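Chapter 6: The Chair That Is Not for Sitting On

March 1, 2020 | By Remigiusz Wysocka

Every home has one chair that nobody sits in. It may have been bought for sitting, and it may even be comfortable, but at some point a coat was put on it, and the matter was settled. 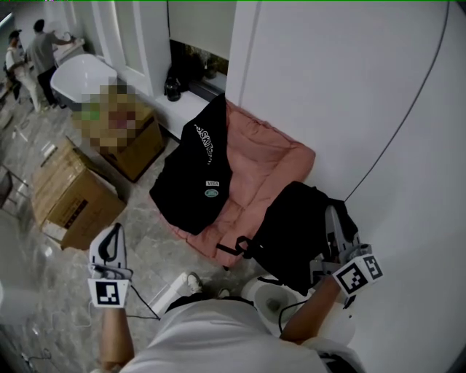
Students of household management tend to come to this chapter expecting wardrobes. Wardrobes are in Chapter 7. They are large, they have doors, and people put into them the clothes they have finished thinking about. The chair is for everything else: the jacket that will be wanted again in an hour, the backpack that holds tomorrow's papers and possibly last week's sandwich, the scarf of uncertain ownership. We shall call these things "resting items", a term I owe to Bogdan Gajewski, who used it in his lectures to describe most of the contents of his own hallway.

A jacket and a backpack make a very ordinary pair of resting items, and a padded chair suits them well. The seat is soft, the back gives the collar something to hang over, and the armrests stop the bag rolling off sideways. Straps are another matter. Left to themselves they slide over the front of the seat and dangle, and a dangling strap will find a passing ankle sooner or later. Readers who doubt this are invited to cross a dark room in their socks.

Where the chair stands matters as much as what is on it. In the Fludarska survey, which asked 208 households to draw a plan of their home and mark where the coats went, very few marked the coat hooks. They marked banisters, door handles, the end of the bed and, most often, a chair in a corner. Some of those corners were in bathrooms. The survey team wrote back to check, and were told rather shortly that yes, the bathroom was where the chair fitted.

I have some sympathy. A chair near the toilet is handy for a dressing gown or a towel, and a low one takes up little room. It is a poor place for a bag all the same. Bathroom floors get splashed, and steam does nothing for paper. If your chair must live there, keep the bag to the back of the seat, tuck the straps under it, and put the lid down before you lift anything heavy over the bowl. The author learned that last part in January, with a library book.

Three words will be used throughout this chapter. The "load" is everything on the chair at a given moment. The "bottom layer" is whatever has been there longest, and is usually the thing you are looking for. "Clearing" means returning each item to the place it is supposed to live. Moving the whole heap to the bed so that you can sit down is called "shifting", and will earn no marks in the practical.

Section 6.1 deals with jackets, which are easy. Section 6.2 deals with bags, which have things inside them – and those things have places of their own, so that clearing one backpack can take up most of an evening. Before going on, go and look at your own chair. Write down the load from top to bottom without touching it, and bring the list to class.

208 shares | 6 comments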